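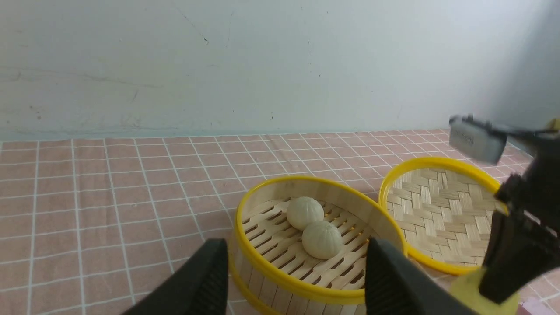 Annick Lachance

Section 2: Setting Up and Using Your Bamboo Steamer

Welcome to the part of the guide where you get to cook something! I wrote these pages for the folks who take our bun-making evenings at the Gorkoscombe hall and then go home with a steamer under one arm and a head full of questions. Most of it will suit any round bamboo steamer, with a coloured rim or without. My own has yellow plastic around the basket and the lid, and it has sat on my pink checked tablecloth through more suppers than I could tell you.

Before first use

1. Take the lid off and look over both pieces in good light. Run a finger along the slats of the floor and the weave inside the lid, and snip off any stray slivers with nail scissors.

2. Rinse everything under warm water. Please don't use dish soap – bamboo drinks it up, and your first batch of buns will taste of lemon and flowers.

3. Steam the basket empty, with the lid on, over simmering water until the new-bamboo smell has softened. Open a window while you do it if you're sensitive to that grassy sort of smell (my sister can't stand it, I rather like it).

4. Leave both pieces to dry completely, standing on their sides.

Setting up on the stove

1. Choose a pot or wok that holds the basket steady, with the bottom rim well clear of the flame. If you have a steamer ring, so much the better.

2. Pour in 500 mL of water for a small pot, or 1000 mL for a wide wok. The water must stay below the slatted floor even at a full boil.

3. Bring the water to a boil before the basket goes on, then turn it down to a steady simmer.

Caution: A plastic rim doesn't care for direct heat. Keep it away from gas flames and off the element, and never put the basket in the oven, even at a low setting.

Loading the basket

1. Line the floor with a round of parchment with a few holes poked in it, or with cabbage leaves. You can set buns straight onto the slats, and plenty of people do, but a sticky dough will grab hold and you'll lose the bottoms.

2. Place the buns pleated side up. Raw buns swell as they cook, so leave a good two fingers between them and the same again at the wall of the basket.

3. Set the lid on squarely. The woven top lets some of the steam out, so you'll get far fewer drips on your buns than you would under a metal lid.

Note: Buns that have puffed into each other can be eased apart with a wet butter knife. They'll have a bare patch where they met and will taste every bit as good.

Taking it to the table

1. Turn off the heat and let everything sit for 2 minutes before you lift the lid. Sheldon Simard taught me this one years ago, and my buns have wrinkled a good deal less ever since.

2. Tilt the lid away from your face as you open it.

3. Lift the basket with dry oven mitts and put it on a plate or trivet, particularly if you have a cloth you're fond of.

4. Lay the lid down beside it with the woven inside facing up, so the moisture can drift off while you eat.

Caution: Steam burns are quick and nasty. Keep little ones well back until the lid is off and the first cloud has cleared.

For washing, drying and storing, carry on to Section 3.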